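Can a robot do the dull bits yet? I went to Storkent to find out

26 February 2026

I've been promised a robot that does the washing-up for as long as I can remember, so when Fondstead said I could come and poke around its test rooms in Storkent, I was on the train before they could change their minds. The firm has been trying out robot arms on everyday chores (stacking shelves, sorting cutlery, tidying a workbench) and it wants to know which of them a shop or a small lab would pay for.

The short version is that it depends very much on the chore. Folding a tea towel is still painful to watch! I stood there with a coffee while one arm had a go, and I'd finished the cup before it had two corners together. Yanti Harahap, who runs the trials, was cheerful about it. "Cloth is horrible," she told me. "It's never the same shape twice. Give me something stiff and I'm happy."

Stiff things, then. The bench work was my favourite part of the day, and I hung about there far longer than I was meant to. Picking up a plastic tube sounds like nothing, but squeeze too hard and the wall bends, too gently and it slides out, and there are usually other things sitting close by that you really don't want to knock.
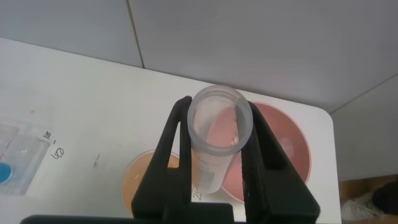 The gripper holding a tube upright at the bench, with two petri dishes just behind it.

Yanti's team ran 2724 pick-ups last year on tubes, jars and boxes, and she says stiff items are now good enough to leave running while someone gets on with other work. See-through plastic is still a nuisance, as the cameras can lose the edges of it.

Shops are a bit further behind. Sugeng Chin has had a Fondstead arm on trial at Patrício, his grocery in Hadov, and it fills one bay of 32 shelf slots with tins each evening. He likes it well enough, but he still does the fruit himself. "I wouldn't trust it with a peach," he said, and having seen the tea towel I'm with him on that.

The next round of trials starts in May, with wet dishes on the list at last. I've asked to come back for that one, and I'm bringing my own roasting tin.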